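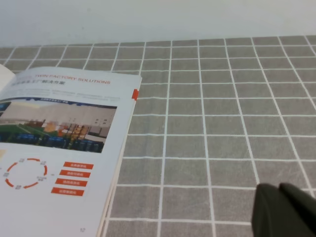 According to one respondent at Ditalden, the inside pages matter less than the front: "I keep a brochure if the cover tells me what the company sells." Most of the 13 buyers we interviewed in March said much the same, although two of them marked pages for later use.

### 3.2 Printed material

We collected brochures on factory and warehouse systems from trade offices in Bernumville. Each was coded for heading language, use of color, and the share of the page given to pictures. Headings in English capitals set close to a Chinese line were coded as bilingual, whatever the language of the body text.
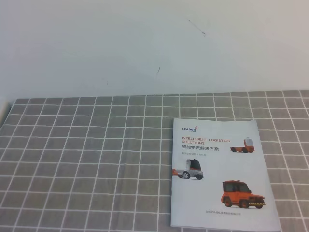
**Figure 2.** Cover with the heading "INTELLIGENT LOGISTICS SOLUTIONS" and a Chinese line beneath it.

Body text was left out of the coding at this stage. Two coders worked separately and disagreed on 7 items, mostly over whether a rendered building should count as a product picture. These were settled using the Tedesco scheme, which treats a building as setting unless it is named in the heading.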